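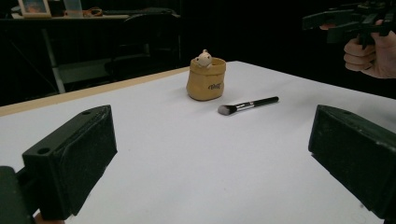
Firmware notebook – Penry handheld, save container work
Entry for December, continued from the previous pages

Purpose of this entry

The earlier pages covered extraction of the save partition from the Penry and the first reading of the file headers. The present entry records the work on the integrity field, the corrections made to the Illa tool as a result, and the points that remain open. Colleagues picking this up should read the header table in the previous entry first. The offsets given there are still correct, with the one exception noted below.

All work was carried out on consoles owned by the workshop, using saves made by ourselves. No retail game code is stored in the notebook folder or in the shared directory, and none should be added.

State of the equipment

Unit A remains on the older firmware and is not to be updated under any circumstances. Automatic updates have been disabled in the settings menu, and the wireless profile has been deleted as a second precaution. Unit B is on the current release and is used only for confirming that a rebuilt save is accepted by an unmodified system. Unit C has the damaged cartridge slot. It starts normally and may be used for menu tests.

The battery in Unit A no longer holds a useful charge. It should be run from the bench supply during any write to internal storage. One write was interrupted in the morning when the plug was knocked, and the console offered to rebuild its database on the next start. The rebuild finished without loss, but the save in use at the time was discarded and the test had to be repeated.

Correction to the header table

The field at offset 12 was listed as "version, two bytes." It is a single byte for version followed by a single byte of flags. The mistake did no harm with our first group of saves, where the flags byte was always zero. It appeared only when a save was made in Sirnuvo with the cloud option switched on, at which point the tool reported an unknown version and stopped.

The lowest bit of the flags byte indicates that the save is marked for upload. The next bit appears to follow the difficulty setting, although it has been observed in one game only and should be treated as a guess. The remaining bits have never been seen set.

Integrity field

The working theory in the last entry was that the console computes a plain checksum over the whole file with the checksum field set to zero. This is wrong. Rebuilt saves prepared on that basis were refused by Unit A with the usual message about damaged data.

The method used to find the correct range was as follows. A known good save was copied, one byte was changed at a time, and the copy was offered to the console. Any change inside the protected range causes a refusal. Changes outside the range are accepted without comment. Testing began from both ends of the file and moved inward by halves.

Results for the Sirnuvo test save, file length 485 bytes:

Bytes 0 through 15 – not protected. Changes to the title string are accepted and are shown in the menu.
Bytes 16 through 283 – protected. A span of 268 bytes.
Bytes 284 through 472 – not protected by the main field. A span of 189 bytes.
Bytes 473 through 484 – the trailer, 12 bytes, which holds the integrity value itself and some padding.

The unprotected span in the middle was not expected. On inspection it holds the small preview shown beside the save in the system menu. This would explain why the preview can be replaced freely, and it agrees with the older reports of saves that show the wrong preview but load correctly.

Once the range was limited to the protected span, the computed value matched the stored one on the first attempt. The algorithm is the common 32-bit cyclic check with the usual starting value and a final inversion. The result is stored with the low byte first. There is no key and no console identifier in the calculation, so a save rebuilt for Unit A is also valid on Unit B. This was confirmed with both units, in both directions.

It should be stressed that the above applies to the save container only. Nothing learned here has any bearing on the signing of executable files, which uses a different scheme and was not examined.

Changes to the Illa tool

The following changes have been committed to the main branch.

The header reader now treats version and flags separately. Unknown flags produce a warning, and processing continues. An unknown version still stops the tool.

The integrity routine takes its range from the header instead of assuming the full file. The start and length are both present in the header as short values. They had been listed in the table as "unknown, possibly date."

The tool now refuses to overwrite its input. Output is written to a new file in the same directory, with the original left untouched. Two of our reference saves were lost last month through careless use of the earlier behavior, and they could not be made again without replaying a good part of the game.

The option that recalculated the value for a whole directory has been removed for the present. It worked, but it gave no useful report when one file in the batch was malformed. It will be restored when the error handling has been rewritten.

Problem with Roraseck

Saves from Roraseck do not fit the description given above. The header is normal and the declared range is sensible, but the computed value never matches. The stored value changes even when two saves are made one after another from the same menu without moving the player.

Two explanations have been considered. The first is that the game adds its own layer inside the container, with a counter that changes at every save. This would account for the changing value, but it would not explain the failure to match, as the outer check should still cover whatever the game has written. The second is that the container is compressed before storage and that the check is taken over the data before compression. The second explanation is preferred. The protected span looks close to random when plotted, and its length varies by a few bytes from one save to the next.

An attempt to inflate the data with the standard library failed at the first byte. The attempt was repeated from each of the following offsets up to the end of the header, also without success. It is possible that the game uses a library of its own. A search of the memory dump for the familiar table constants has been started on the second workstation and should be left to finish.

Until this is settled, the Illa tool identifies Roraseck saves by title code and declines to modify them. The message shown to the user has been worded plainly – "This save format is not supported" – in place of the earlier text, which suggested that the user's file was damaged.

Notes on procedure

A refused save is deleted by the console without asking for confirmation. Always work from a copy, and keep the copy on the workstation and not on the memory card.

The console caches the result of its check. If a file is replaced while the system menu is open, the old result may be shown. Restart the console fully between tests. Several contradictory results in the rough log come from tests made before this was understood, and they have been marked with a line in the margin. They should not be relied upon.

Unit A and Unit B must not share a memory card during testing. Unit B rewrites the card index in the newer layout, and Unit A then reports the card as empty. The card can be recovered with the index utility, but the process is slow.

Open items

Confirm the meaning of the second flag bit with a game other than Sirnuvo.
Check the result of the constant search for Roraseck.
Test a save in which the declared range runs past the end of the file. The behavior of the console in that case is unknown, and the test is to be made on Unit C only.
Rewrite the error handling in Illa and restore the directory option.
Replace the battery in Unit A.
Update the public format notes once the flag bits are settled. The Roraseck section is to be left out of the public notes for now.

Work stopped at 6:40 p.m. with Unit A powered down and the bench supply switched off at the wall. The second workstation is still running the search and has been labeled accordingly.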